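Jitstead Bench Notes
Can Cell: Setup and Care FAQ
Maintained by Rocío Herrera. Last revised 27 November 2022.

What does this page cover?
The two-arm can cell only. The Hollmont conveyor line has its own page, and questions about the Nida scheduler go to the software desk.

How do I power up the cell?
Clear both arms by hand to the rest position before switching on. Power the left arm first, wait for its joints to hold, then power the right. If an arm sags after power-up, switch it off and check the connector at the base joint.

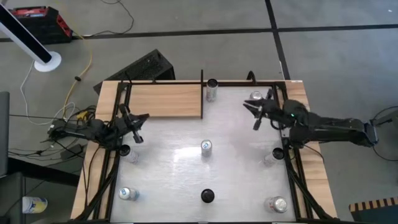

Cables should lie outside the reach of both arms, with enough slack at each base for a full turn of the first joint. Do not run power and data through the same tie.

How often are the joints zeroed?
Every 7 days, and after any collision. Run the zero routine with the grippers closed. An offset larger than the last logged value by more than one step means a loose horn screw. Tighten it and run the routine again.

When do I replace the gripper fingers?
At 1,000 cycles, or sooner if a tip is chipped or the two tips no longer meet. Fingers are changed in pairs. The Grgić set fits both arms.

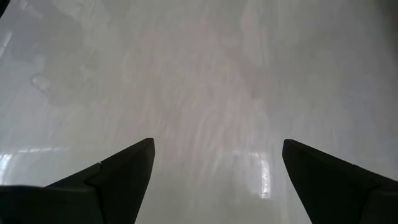
After a change, open and close the gripper by hand through its full travel. It should move without a catch. Then reset the open limit in the arm file, or the servo will push against its stop and overheat.

How do I clean the work surface?
Use a damp lint-free cloth, then a dry one. Wipe in one direction. Solvent cleaners leave a haze that shows up in the wrist camera.

Why does can detection fail on one side of the table?
Usually glare. 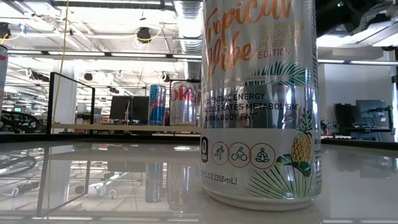 Detection depends on the exposure setting, which should be locked before a run. Auto exposure drifts as the arms move. Metallic finishes are the hardest case: the silver Tropical Vibe can throws back streaks of the room, and the tabletop in front of the shelf repeats the Red Bull and Diet Coke cans upside down. If the detector reports a can below the shelf line, redraw the mask so that it leaves out the reflection. Allow up to 15 minutes for this.

Can I move the shelf?
Yes, but the shelf position must be taught again. Touch each end of the plank with the closed gripper and save both points.

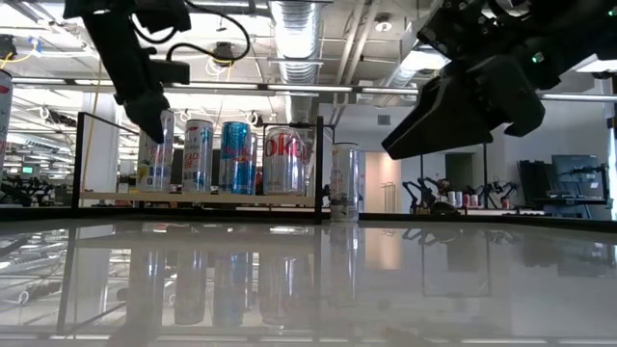
Can Cell FAQ, page 7

What goes in the log?
Zero offsets, finger changes, mask edits and any stop that needed a restart. Give the arm (left or right) on every line. Entries from before March are in the old binder.

Who can change the speed limit?
Rocío Herrera. Send the request with the arm file attached.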